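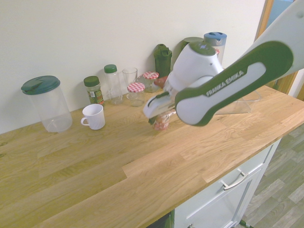 *The arm at the counter, gripper down at the small jar with the checkered lid.*

Sunday, evening

I promised myself to finish the budget before dinner and I did not finish it. I had the table with the numbers open on one side of the screen and the picture of the counter on the other side, and I looked more at the picture. It is easier to think about jars than about money.

The total we can spend until July is still the same. What changed is the list. On Friday's version I had two sets of fingers for the gripper, a second camera, the new lids and containers, and a better mount. Now Illo has answered with the quote for the mount and the fingers together, and it is 2,355 with shipping. I read it three times. I had written down a smaller number in my head, and I am a little angry at my head. The quote is correct, they only included things I forgot to ask for, like the cable and the adapter plate.

So I must choose. If I take the full package from Illo, there is no second camera this year. If I take only the fingers, I can maybe get the camera from Liao, but their delivery is 8 weeks and they do not promise it. I have waited for Liao before. The last time the box came after the demo was already finished, and it stood in the corridor like a guest who mistook the date.

What do we need for the work, really? I try to write it down simply. The small jars are the hard part. The lid is one thing to hold and the glass is another. The big canister with the green lid is another question, it is too wide for the fingers we have, and for now I leave it at the back against the wall. The mug I think is possible from the handle side. The spice jar I do not worry about. If I am strict with myself, the fingers matter more than everything else on the list, and a nicer mount is only comfort. But also I am tired of tightening the old mount every morning, and being tired should count for something in a budget - I don't know in which column.

The cheap things I already decided. Wotelier sells glass jars in boxes, and 50 of them cost less than one finger pad set. We break some, we lose the lids, and then the sizes do not match anymore and the comparison is worth nothing. I would like to have one full box closed in the cupboard and not touch it before the autumn. I also put down one more clear stand, and some plastic bottles, which I can buy at the supermarket and pay back to myself later. I must keep the receipt this time.

There is also the Nada question. They offer a service contract for the arm, and every year I say no, and every year I feel for 2 days that I was irresponsible. The arm works well. But it is the only one, and if a joint fails in the spring then the whole plan stands still. I put the contract in the table as a gray line without a number. Tomorrow I will ask if there is a smaller version of it, for example only the inspection. I wrote the email already but I did not send it, my sentences sounded too hard. I will read it again with coffee.

For tonight the plan is this: fingers yes, jars yes, mount no, camera maybe. I wrote "maybe" in the table and the sum at the bottom showed an error, so I changed it to zero.

Dinner was at nine, rice again. I should also ask Illo how long the quote is valid.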